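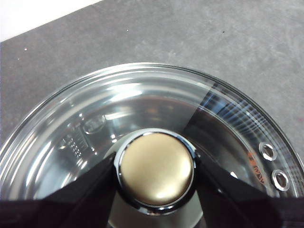 ## Cozinha e alimentação durante o tratamento oncológico: recomendações para o domicílio

*Serviço de Apoio Domiciliário Bralico. Texto revisto em 3 de novembro de 2019.*

As presentes recomendações destinam-se a doentes em quimioterapia ou radioterapia e às pessoas que lhes preparam as refeições. Não substituem as indicações da equipa clínica, que prevalecem sempre que exista divergência.

### Higiene da bancada e dos utensílios

- Lavar as mãos com água e sabão antes de cozinhar e após o contacto com carne, peixe, ovos crus ou animais domésticos.
- Reservar uma tábua para alimentos crus e outra para alimentos prontos a consumir. As tábuas com sulcos profundos devem ser substituídas.
- Trocar diariamente o pano da loiça. As esponjas húmidas acumulam microrganismos e não devem ficar dentro do lava-loiça.
- Lavar as tampas dos dois lados, incluindo a zona em redor da pega.

### Conservação

O frigorífico deve manter-se abaixo dos 5 °C. Os alimentos cozinhados são guardados em recipientes fechados, no prazo máximo de 2 horas após a confeção, e reaquecidos uma única vez, até libertarem vapor em toda a massa. O arroz e as sopas de leguminosas arrefecem mais depressa quando divididos por recipientes baixos.

Nos meses quentes, e em particular em agosto, convém transportar as compras refrigeradas em saco térmico e deixá-las para o fim do percurso no supermercado.

### Quando os cheiros incomodam

A náusea associada ao tratamento agrava-se frequentemente com o odor dos cozinhados. Recomenda-se:

1. Cozinhar com a panela tapada e a janela aberta.
2. Servir os alimentos mornos ou frios, que libertam menos aroma.
3. Preparar as refeições nos dias de maior disposição e congelar em doses individuais de 400 g, etiquetadas com a data.
4. Pedir a outra pessoa que trate dos fritos e dos refogados, ou suprimi-los durante algumas semanas.
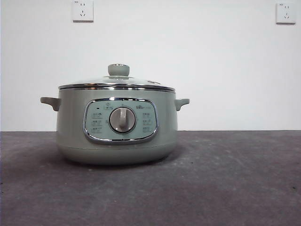

*Panela elétrica em tom verde-claro, com tampa abaulada.*

### Alterações do paladar e feridas na boca

Se os talheres de metal deixarem sabor desagradável, podem utilizar-se talheres de bambu ou de plástico reutilizável. As carnes vermelhas são por vezes mal toleradas; o frango, os ovos bem cozidos e o grão triturado constituem alternativas adequadas. Havendo feridas na boca, devem evitar-se citrinos, tomate, picantes e pão torrado. Os purés ganham consistência mais macia com uma colher de azeite adicionada no final.

### Cansaço

Guardar os utensílios de uso diário entre a altura da anca e a dos ombros. Descascar e cortar legumes em posição sentada. Não levantar panelas cheias: retirar o conteúdo com uma concha e esvaziar o restante apenas depois de arrefecido.

### Folheto e contactos

O folheto «Mesa Leve», editado com a Associação Grateo, teve uma tiragem de 2000 exemplares e encontra-se disponível na receção do Centro Flillen. Inclui 8 receitas de textura mole e uma folha destacável para registo das refeições, que deve ser apresentada na consulta de nutrição.

Em caso de febre, vómitos persistentes ou incapacidade de ingerir líquidos, o doente deve contactar de imediato a linha telefónica indicada no seu guia de tratamento.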